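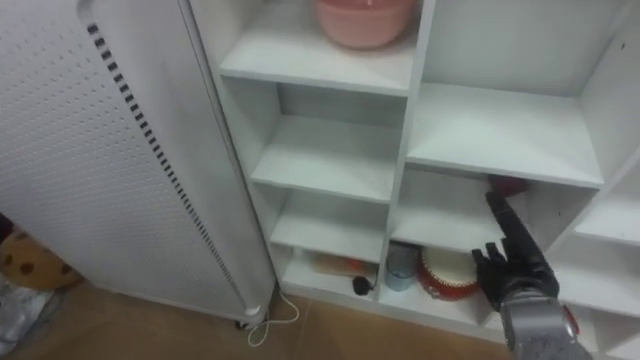
Aug 2, 2021. I moved to Multevstead in May, to the fifth floor, directly under the roof. I want to write a few posts about heat in old apartments, as I have now read more on this subject than I planned.

---

My building has thick brick walls, and everyone told me that brick stays cool. This is true for the first days of a hot period. Then the wall is warm through, and it gives the heat back to you all night.

---

So the important hours are at night. I open everything after ten in the evening and close everything before seven. Windows, curtains, also the door to the stairs if the stairs are warm. My first weeks I did the opposite, with windows open all day for "fresh air," and I slept very badly.

---

My grandmother did it correctly without any reading. In her house the shutters were closed by breakfast and we children were not allowed to touch them. I thought she was only strict.

---

About shutters: the shade must be outside. A curtain inside stops the light, but the sun has already come through the glass and the heat is in the room with you. Inside curtains help a little. An outside blind helps a lot.

---

I am a tenant and I can't put a blind on the facade. What I did: a bamboo mat on two hooks which were already there, in the upper corners of the outer window frame. It is tied at the bottom too, so it does not knock in the wind. I asked the landlord first, in writing. He answered with one word, "fine."

---

Somebody asked me about the neighbors. Yes, they noticed. Mrs. Helju Ķēniņš from the third floor stopped me at the mailboxes to say that there were canvas awnings on this whole side when she was a girl. Striped, green. They were taken off when the facade was painted and never came back.

---

I went to look for the awnings in the town library. There is a folder of street photographs, and in one from our street I count awnings on nearly every south window. I could not find any paper which explains why they were not put back.

---

Cross-ventilation, for those who don't know the word: you need two openings on different sides, and the air must have a free way between them. One open window in a closed room does almost nothing. I moved a bookcase which was half in front of the hallway door and this was better than anything I bought.

---

The kitchen is the worst place. I don't use the oven in summer anymore. Cold beet soup, potatoes cooked in the morning, a lot of cucumbers. If you must boil something, boil it with the lid on and the kitchen door closed.

---

Humidity I understood last. On a humid night, wet laundry in the bedroom makes everything worse. In dry air it can be pleasant. Now I look at the humidity before I decide where to hang the sheets.

---

Question from Barrett Montoya, if I keep notes. Yes, a school notebook: temperature in the morning, temperature at bedtime, what was open. It is not science. But I can see that the bad nights come after the days when I forgot to close the east window.

---

The east window! I always forget it. The sun comes there so early, I am still asleep, and by breakfast the wall across from the bed is warm under the hand.

---

For the top floor the roof matters more than the windows. Ours has no insulation that I know of. Jarosław Kurek, who lives next to me, wrote to the building management about it two times this year. I have signed the third letter.

---

If you also live under a roof, please write how you do it. I am most interested in answers from people who rent and can't drill.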